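Sorting Sets, Before and After the Hype

Photos and notes by Gyu-bin Bang

I keep being told that a bag of colored shapes will teach a child to think. The shop in Irkbridge says so on a card by the register, and the Poklow catalog says so on 104 pages, most of them glossy. I have my doubts. What I do believe is that blocks are pleasant to handle, that cheap ones look fine until you put them next to good ones, and that grouping things is something people do without being taught.

So this is a gallery of block sets and what became of them on a table. I paid for everything myself and took most of May over it. The captions are short. Where I have an opinion it is usually a grumpy one.

A word about "sorting" first. The leaflets talk as if there were one correct answer, and there never is. Give two people the same handful and one will go by color and the other by shape, and both will look at you as if the matter were settled. The Nyanda leaflet has a full page on "guiding the learner toward the right group." Right according to whom?

By color, in pairs

Six plastic blocks on a striped wooden board, two green, two blue, two red. The pairs are by color and the shapes are left to fall where they like: each star has a cylinder for company, and the blue cube has a pointed, house-like piece leaning on it. Sort them by shape and you would get two stars, two cylinders and a pair of leftovers with nothing much in common, and I suspect that is why color tends to win. 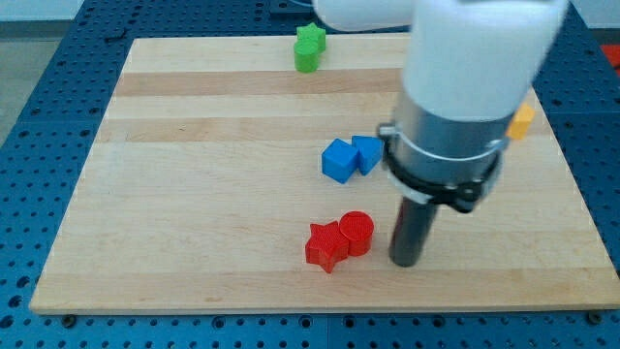 What I make of the shapes

Stars are the show-offs of any set. They sell the box, and then they won't stack with anything except another star. I would trade both of them for two more cubes.

Cylinders I like more than I expected to. Stand one up and it behaves. Lay it on its side and you will be looking under the couch.

The house shape is the only one that starts a conversation. Some people call it a house, some call it a pentagon, and one very firm six-year-old in Sirnach told me it was a pencil. No leaflet I have read allows for pencils.

What I make of the claims

"Improves focus in 40 minutes" - I would like to meet the child who gave them 40 minutes.

"Over 200 combinations" - possibly, if you count turning the same block around and putting it back.

"Tested by 2000 families" is printed on the side of one box, with no word on what the families thought. I wrote to ask and got a discount code.

More sets will go up when I have cleared the table. If you own an old one with an odd shape in it, I would like to hear what your household calls it.

3 shares | 7 comments

Contact | Text and photos copyright Gyu-bin Bang | Back to top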